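About us

Flustov is a computer repair shop and evening school on the main street in Hendthorpe. We opened with one bench and a shared phone line, and moved to the present building when the bakery next door gave up its upstairs rooms. We mend desktops and laptops for homes and small businesses, and we teach people to do the simpler jobs themselves.

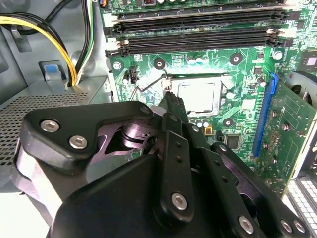 Courses

The beginners' course runs for 11 weeks, on Thursday evenings from seven. It covers choosing parts, fitting memory and drives, backing up files and finding a fault without replacing everything in turn. You don't need to bring a computer. The fee is £80, which includes the course notes and tea. People living in Hendthorpe or Drusley pay £58.

The second course, on small office networks, starts each October. It is taught in Drusley, in the old reading room, and you should have done the first course or something like it.

Repairs

Bring machines to the front counter. We look at the fault and give you a price before doing any work. If you decide against the repair, there is nothing to pay. Please tell us your login details only if we ask for them, and keep the charger with a laptop.

Old computers we can't mend go to Melis, who strip them for parts and metal. Drives are wiped first, and you can have yours back if you prefer.

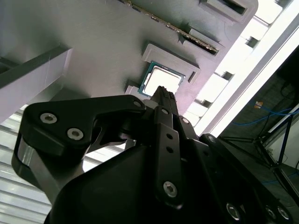

One former student wrote to us that the evenings on backing up had been worth the fee alone, though the room was cold and the break could have been longer. We have since had the heating seen to. The break is still 15 minutes.

Parking is behind the shop, entrance from the lane.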